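Notebook, Water Quality Group, Jillarstead site
May, entry opened 8:20 a.m.
Entered by T. Coetzee

Purpose: to repeat the first-draw lead series on the second-floor taps after the Cuna filter cartridges were changed.

Samples were drawn before the building opened, following the overnight stand. Bottles were 200 mL, acidified on arrival and logged as J-1 onward. H. Sveinbjörnsson checked the labels against the log and corrected one entry (tap number transposed with room number).

The low standard read high on the first run. The stock had been diluted from the old Chaiyaporn bottle, which is past its date. It was discarded and a fresh standard prepared. The second run was acceptable - blank clean, duplicates in agreement.

Bottle J-41 was rejected for a loose cap and is to be redrawn. The flushed samples remain in the cold room and will be run together with it.

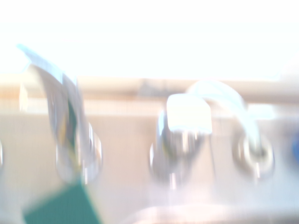

Chrome fixtures, with beige bar behind. Image blurred.

Cartridges are rated by the supplier for 3,000 liters. The meter reading at changeover was not recorded on the Jokia sheet, so service life cannot be calculated for the previous set. Please record it in future.

To do: redraw J-41, order low standard, send the raw readings to Heiðrún.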